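Trurkau workshop notebook, October
Job: Dikstead petty knives, edge trouble

Starting the page after lunch, so the morning is from memory and should be trusted accordingly.

The batch from the Dikstead kitchen is back. Complaint on the slip is "won't hold an edge", which is also what it said last time. 7 knives in the roll, all the same 115 mm petty pattern we handled in spring. One has a chip near the heel that I would call ambitious for a knife meant for shallots. Put that one aside.

Paper test on the other 6 as they came out of the roll. All of them tear, none slice. Under the loupe the edges aren't so much worn as folded over to the right, every one, so either the whole kitchen is leaning on its steel the same way or there is one person in there doing everybody a favour.

Flattened the 400 stone first. It had a dip in the middle you could have served soup in. Pencil grid, flattening plate, repeat until the grid goes, then a bit longer out of guilt. Whoever used it last did not write it down, and the handwriting on the page before this one is mine.

Knife A. Raised a burr on the right side, swapped over, raised it again on the left. Light alternating strokes to finish, then the leather. Cuts newspaper cleanly. On a tomato it goes in under its own weight for the first half and then sulks. Think the shoulder is too thick just behind the edge. Nothing to do with how sharp it is.

Knife B. Same again but thinned first, spine nearly down on the stone. Ugly scratches up the cheek, which I will have to polish out before anyone pays for them. Tomato no trouble at all. Also my thumb, no trouble at all. Plaster tin is empty, could somebody.

So thinning is the answer, or at least it was for B. Do A again the same way, then C and D. If A comes right I'll believe it. E and F to be left as they are for comparison until the others are done. Please do not helpfully sharpen them.

The Zirkier oil for the handles is off. Smells like an old chip pan and stays tacky overnight. Wiped it off the one handle I'd tried and went back to plain mineral oil. Tin marked with a cross, Thomas label on the new one, don't mix them up.

Chipped knife: the chip is deeper than it looked this morning. Grinding past it will cost enough height that it stops matching the others. Ask Dikstead before touching it.

Last thing, the drip feed on the wet wheel. The hose pulled off its spigot twice today and both times the water found my shoes. It was cut too short and strapped too tight, so every time I tilt the rest it tugs. Fitting a longer piece and copying how the yellow and black cables run on the KUKA arm, held by one black tie near the top and then left to hang in a wide loop beside the orange joint. I may even leave the end of the tie sticking out like theirs does, as I can't find the snips. New hose is in the left drawer under the strops.
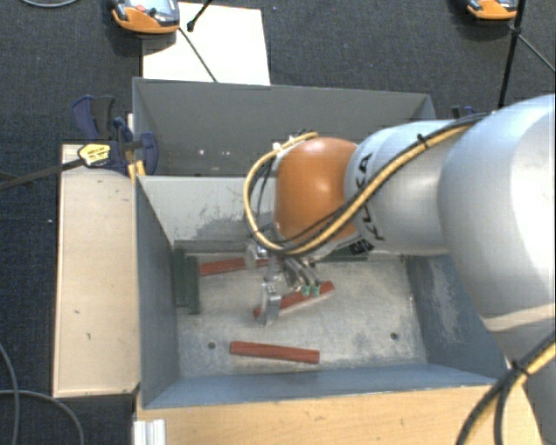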